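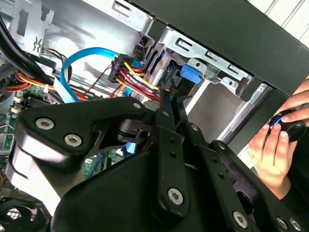 Inside an open desktop case

Home About Archive Recipes House Stuff Contact

I Took a Fence Company to Small Claims and I Would Do It Again

September 25, 2024
by Eleri Humphreys

The check came on Monday! I have been carrying a photo of it around on my phone and showing it to people who did not ask, including the woman who cuts my hair, so I figured I had better write the whole thing up and get it out of my system.

Short version for anyone who missed my grumpy posts last winter: in February I paid Skimberg Fencing a deposit of $3189 for a cedar fence along the back of our lot. They were supposed to start once the ground was soft enough to dig. The ground got soft. Then it got dry, then it got hot, and the only sign of Skimberg was one guy who came by, sprayed orange marks on the grass and left. I called, I emailed, and I was told my crew was finishing up another job. By July the phone just rang.

I was ready to write the money off. I really was. I pictured court as something with marble columns where you needed a lawyer in a good suit who would bill me more than the fence. My sister Kisa is the one who told me to go look at the county website before I gave up, and I am so glad she is bossy, because small claims is a completely different animal and I loved it (I know how that sounds).

First thing I did was write a demand letter. Our county asks on the form whether you've requested the money and how, and the self-help packet has a sample letter you can pretty much copy. Mine was one page. I said what I paid and when, what they had agreed to do, what hadn't happened, and the date I wanted my money by. I left out the paragraph about how my dog got into the neighbor's koi pond, though it was a very good paragraph. Certified mail, return receipt, and I kept the green card when it came back signed.

No answer, so I filed.

The filing fee was $39. I did it in person at the Poklow courthouse, partly because I wanted to ask questions and partly because I didn't trust myself with the online version. The clerk was terrific. She couldn't give me legal advice, and she told me so a couple of times, but she could tell me that I had the wrong name for the defendant! I had written "Skimberg Fencing" because that's what was on the truck. The contract had a longer name with LLC on the end, and she asked if I'd looked it up with the state. I hadn't. I sat on the bench in the hallway, looked it up on my phone, found the registered agent and his address, fixed the form, and got back in line. If you take one thing from this post, please take that one. A judgment against the wrong name can be a real headache to collect on, and the lookup was free in my state.

Then they have to be served, meaning somebody who isn't you hands over the papers. You can pay the sheriff's office or hire a process server. I went with the sheriff. The registered agent was 70 miles away in another county, so it was that county's sheriff, and I had to mail them a separate form and a separate check. Slow but painless. The proof of service showed up in the court file and I did a little dance in the kitchen.

Next came my favorite part, which was the binder. I'm a binder person. I made three copies of everything, one for the judge, one for them and one for me, with tabs:

Tab 1, the signed contract
Tab 2, the canceled check, front and back
Tab 3, emails, printed in date order
Tab 4, my call list
Tab 5, the demand letter and the green card
Tab 6, pictures of the yard with no fence in it

The emails were nearly the disaster of the summer. Half of them were on our old desktop, in a mail program I quit using ages ago, and I'd been putting off dealing with that machine forever. I did get them off and onto a thumb drive, and printed the lot the same night in case my luck ran out. 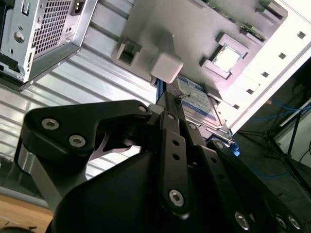 A 3.5-inch hard drive in its case

Do print your emails, by the way. I had assumed I could hold up my phone and scroll. Some judges may be fine with that, but our packet said paper, and when you're nervous it's so much easier to say "it's behind tab 3" than to go hunting with your thumb while everybody waits.

I also booked a slot at the Ruddock Legal Clinic, which does free half-hour appointments in the basement of the old bank building. The lawyer I got read through my binder, moved one thing, and asked me to tell her the story out loud. I talked for ages. She said, very kindly, that I'd have maybe a few minutes and could I please start with the money. So I practiced in the car. "I paid a deposit for a fence, the fence was never started, I asked for the deposit back, I did not get it." I must have said that to the windshield a hundred times.

Hearing day! I got there much too early and watched the cases ahead of mine, and I'd recommend that to anyone. There was a man arguing over a paint job on a boat and two former roommates with a disagreement about a couch, and the judge was brisk and patient with all of them. By the time my name was called my hands had stopped shaking.

Skimberg did send somebody, an office manager I'd never talked to. Before we went up, the court had us sit down with a mediator in a side room with a very loud air conditioner. The office manager said they'd bought materials. I asked if she had a receipt. She didn't. She offered me half. I thought about it for longer than I'd like to admit, and then I heard myself say no thank you, I'd like to see the judge, please.

It took less time than ordering lunch. The judge asked me what I'd paid and looked at tab 2. He asked her if any work had been done, and she mentioned the orange paint. He asked if the contract said anything about keeping a deposit when no work was started. It did not. Judgment for the full amount plus my filing and service costs.

Winning and getting paid are two separate things, and I'd read enough horror stories to be worried about the second one. I sent a polite letter with a copy of the judgment and my mailing address, and I had the form for a bank levy all filled out and sitting on the fridge under a magnet. Never had to use it.

A few people have asked whether I'd have done better with a lawyer. I can only speak for my own county and my own little case, and I'm a person with a binder, not an attorney. Limits and deadlines are different everywhere and some states don't even let lawyers into small claims. Look up your own court's self-help page, and if there's a free clinic near you, go! Bring your papers in order and they can get through a lot in half an hour.

We still don't have a fence. I've got two quotes so far and one more coming Friday, and this time I'm reading the part about deposits before I sign. The dog continues to visit the koi.

This site uses cookies to remember your preferences. Accept Decline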